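机器人实验课讲义 第四讲
夹爪与腕部相机的比较试验

授课:Tracey Mapplebeck
实验指导:Lorraine Wihongi
2021-08-31 修订

一、这一讲要做什么

上一讲我们已经把两台手臂的零位校准好了,也练习了用示教的方式记录轨迹。这一讲开始比较夹爪。课程里有两种手指:一种是 Mahuika 长指,外形圆而长,头部是钝的;另一种是 Felberg 短指,头部平,内侧贴有软垫。两种手指可以装在同一个夹爪座上,更换时只需要松开固定螺钉,不需要重新接线。

我想请同学们注意,比较夹爪的时候,很容易同时改变好几个条件。换了手指,又换了相机角度,又换了操作的人,最后得到的成功率就说明不了什么问题。所以本讲的要求是一次只改变一个条件,其他条件都写在记录表里。如果中途不小心改了别的条件,请也写下来,不要把那一组数据擦掉。

每组两个人。一个人操作,一个人记录。做完一半以后交换,交换的时间也要写在表上。

二、设备和软件

手臂使用实验室的桌面型手臂,两台一对,控制器是 Stonirier。控制器的程序已经安装在各组的电脑上,请不要自己升级。去年有一组升级以后,手臂的关节编号和讲义对不上,用了一个下午才恢复。

腕部相机固定在腕部的支架上,它的位置在本讲里不改变。相机曝光请设为手动。自动曝光看起来方便,但是手指靠近白色桌面的时候,画面亮度会忽然变化,后面做图像比较就比较麻烦。

夹爪的张开宽度在程序里是用编码器数值表示的,不是毫米。Mahuika 长指完全闭合时的读数是 428,完全张开时是 1455。Felberg 短指的读数请各组自己测量,测量方法见第四节。

三、从腕部相机看到的画面

腕部相机和我们平时用的固定相机很不一样。固定相机看到的是桌子和手臂的整体,桌面的位置不变。腕部相机跟着手腕一起转动,所以桌面在画面里常常是斜的,甚至很陡。初学的同学第一次看会觉得不习惯,这是正常的,练习几次以后就能从画面里判断手指朝哪个方向。

看画面的时候,我建议先找自己的手指。手指在画面里的位置如果变了,说明夹爪张开的宽度变了,或者是相机的支架松动了。先排除支架的问题,再讨论夹爪。

下面的画面里,长指占了中间很大一块,从下边一直伸到画面中部。桌上的两个蓝色卡扣盖保鲜盒没有被它挡住,左边还能看到另一台手臂,它上面也有一个小的圆形相机模块。请用这张画面练习估计遮挡:如果目标物正好在指尖的后面,你还能看到它的多少?

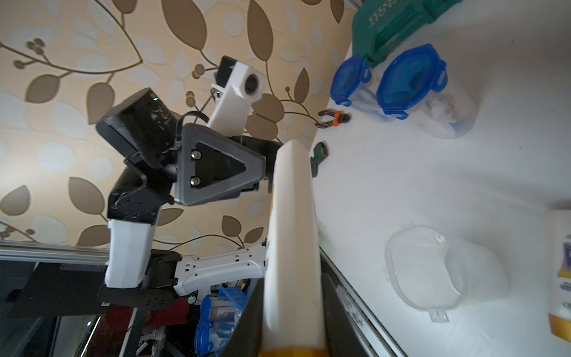 四、实验步骤

1. 检查。打开控制器之前,用手轻轻摇一摇相机支架和手指,确认没有松动。检查线缆在手腕转动时不会被拉紧。线缆如果留得太短,手腕转到极限位置时会把接头拔出来;如果留得太长,又容易进入画面或者挂在另一台手臂上。

2. 测量张开宽度。把手指慢慢闭合到刚刚接触,记下编码器读数;再完全张开,记下读数。重复两次。如果两次的结果不一样,请先检查手指的固定螺钉,然后再测。不要取平均值代替检查。

3. 拍摄基准画面。把手臂移动到基准姿态(程序里的姿态名称是 home_b),夹爪先完全张开,拍一张;再完全闭合,拍一张。换手指以后也要各拍一张。这些画面用来计算遮挡面积,所以手臂的姿态必须一样。

4. 放置目标物。每种手指做三类物体:带卡扣盖的保鲜盒、有手柄的工具、平放的薄片。薄片可以用容器的盖子。物体放在桌上贴好的标记里,方向按照记录表上的箭头。

5. 抓取。每种手指对每类物体抓取 40 次。接近、闭合、抬起、放下,四个动作算一次。抬起以后在空中停 2 秒,物体没有滑落才算成功。停留的时间由程序控制,请不要用手表自己估计。

6. 交换手指。松开螺钉的时候,用另一只手托住手指。拧紧时用讲台上的扭力螺丝刀,不要用自己的工具。换好以后从第 1 步重新开始,不能跳过测量。

五、怎样记录失败

失败的次数当然重要,但是我更希望看到失败的种类。记录表里有四个代号,请在每次失败后面写一个:

S 滑落。手指已经夹住,抬起时或停留时物体掉下来。
M 没夹到。手指闭合时物体不在两指之间。
P 推开。手指接近时碰到物体,使它离开了标记。
V 看不清。操作的人因为遮挡而停下来,或者需要后退再看。

V 这一类常常被忽略。有的同学后退看了一下,然后抓取成功,就记为成功。在本讲里请记为“成功,V”,两个都写。我们比较手指的时候,遮挡也是手指的一个性质,长指在这方面可能要付出代价。短指占的画面少,可是它要离物体更近才能夹到,手腕下面的空间就变得小了。哪一种影响更大,请用你们的数据来回答,不要先猜结论。

如果一次失败同时符合两个代号,写先发生的那一个,并在备注栏说明。比如先推开物体,后来又没夹到,就写 P。

六、关于双臂的注意事项

两台手臂装得比较近,工作区域有重叠。本讲只让一台手臂动作,另一台要停在停放姿态,电源保持打开。关掉电源以后它的关节会慢慢下垂,可能碰到桌上的物体,也可能碰到正在工作的手臂。

移动的手臂接近停放的手臂时,请把速度降到最低一档。腕部相机的视角有限,手臂后侧的部分你从画面里是看不到的。所以记录的同学除了写表以外,也要看着两台手臂之间的距离,必要时按停止按钮。按停止按钮不扣分,请放心按。

桌上暂时不用的东西,可以放在标记以外,但是整个实验过程里不要移动它们。背景改变以后,基准画面的比较会出现不该有的差别。桌下的杂物一般没有影响,除非它们会出现在腕部画面里。

七、常见问题

画面延迟比较大怎么办?
先看是不是同时打开了两个预览窗口。程序默认打开一个,有的同学又自己打开一个,电脑就变慢。如果关掉以后还是延迟,请告诉 Lorraine Wihongi,她会帮你换数据线。

手指闭合后读数一直跳动,正常吗?
在最后一两位数上跳动是正常的。如果跳动很大,可能是夹爪在用力顶住物体,马达会发热。请张开夹爪,等一会儿再继续,并在备注栏写上时间。

可以在手指上贴胶带增加摩擦吗?
本讲不可以。胶带会改变摩擦,也会改变手指的厚度,这样第二步的测量就不对了。有兴趣的组可以在课程项目里做,题目列表里的第三题就是这个内容。

我们组的长指成功率比别的组低很多,需要重做吗?
不一定。先比较失败的代号。如果大部分是 P,多数情况是接近的高度太低;如果大部分是 S,请看夹持的位置是不是太靠近指尖。长指的头部是圆的,只用最前面的一小段去夹,接触面很小。找到原因以后写在报告里,比重做一遍更有价值。

八、报告要求

报告每组一份,正文不超过四页。需要包括以下内容:

张开宽度的测量结果,两种手指都要有原始读数。
四张基准画面,写明是哪一种手指,夹爪是张开还是闭合。
成功次数和四类失败次数的表格,按物体种类分开。
遮挡面积的计算方法。可以手工描边,也可以用课程网站上的小程序,但是要说明用的是哪一种。
一段讨论:如果要在 Naramville 校区的开放日上做现场演示,让参观的人自己操作,你们选择哪一种手指,理由是什么。

讨论部分请不要只写“长指更好”或者“短指更好”。去年三月的那一班里,有一组写得很好,他们对三类物体给出了三个不同的判断,并且承认薄片的数据太分散,看不出差别。这样的结论我认为是可以接受的。

原始记录表请和报告一起交,手写的也可以,拍照时注意把备注栏拍清楚。

下一讲把腕部相机的画面和固定相机的画面对齐,请保留本讲的基准画面文件,不要改文件名。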